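Can a Robot Tidy a Stockroom Yet?

Clearing a floor is a harder job for a machine than sorting a conveyor. On a conveyor the parts are known and the lighting is fixed. In the back room of a shop in Ullside, nothing is where it was in August.

Tresteler, a small integrator, has been running one mobile arm there on pickup work: find what is on the floor, lift it, put it in the right container. The unit carries a camera at the wrist and two fingers. Each shift is 40 picks. 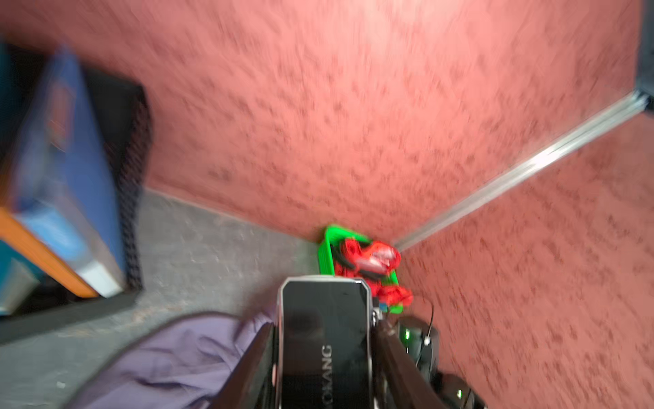

The wrist camera's view in mid-motion, with the gripper turned toward a green basket in the corner.

Corners are awkward. The fingers need clearance on both sides, and a wall removes one of them. Soft goods add a second problem – a bag has no fixed shape, so a grasp planned from one view may not suit the next. Motion blur costs the planner more time, and the arm must stop to look again.

Trumton, which sells the Ene planning software, allows 5 attempts per object before the arm moves on. Rigid boxes seldom need more than 2. Fabric often uses them all.

For now the shop keeps a person on the late shift, and the arm works until closing.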